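Jaidee Refurbishing, Bremotby site
Bench automation project, progress report to Trimano
Period ending December
Prepared by Oratile Nel, operations

Summary for those who only read summaries: the cell runs most of the day shift, the people are still here, and the spreadsheet you asked us to retire has been retired twice.

Where we are

Your grant covers one robot cell for processor handling in used desktop towers. We planned to have it working on 50 towers a day by now. It manages that on good days, and good days depend a lot on what kind of tower comes off the truck. Units from the Skumside contract are nearly all the same model, and the cell likes them. Mixed pallets still go to the hand benches, where people have been dealing with mixed pallets for years without a software update.

So far 585 processors have gone through the cell. The target for the full grant period is 3000. I would like to describe this as on track, and I will do so in the next report if it becomes true.

A processor in its holding frame on the fixture panel, and the open tower on the bench: 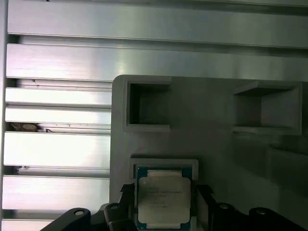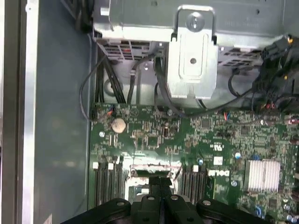 Cables remain our main source of delay. Factory routing is one thing, but many of these machines were opened and closed by several owners' worth of office managers, and every one of them had a theory about where a cable should go. We now have a person clear the area over the socket before the tower goes in. It takes a minute or two and saves a lot of stopping and resetting. Your original work plan had this step down as "none."

What it changes for staff

No positions have been cut, as agreed. Two technicians moved from pulling processors to running the cell, which they report is easier on the thumbs and harder on the patience. They did the 15 hours of training in the plan and then learned most of what they needed in the week after it.

The prep job is the sore point. Nobody applied for it, so it rotates. People mind it less in the morning, and we have changed the rota so no one has it after lunch two days running. We also dropped the individual output board. Comparing a person's numbers with the cell's was making everyone cross, including the people who were winning.

Next period

Second fixture design, to take a wider range of processors. Cleaning of the bench and fixtures added to the shift checklist, with initials. A decision on whether prep should carry a higher pay grade. I think it should, and a revised staffing line is attached to the budget sheet.

Spending is within the approved amount apart from replacement fixtures, where we guessed low.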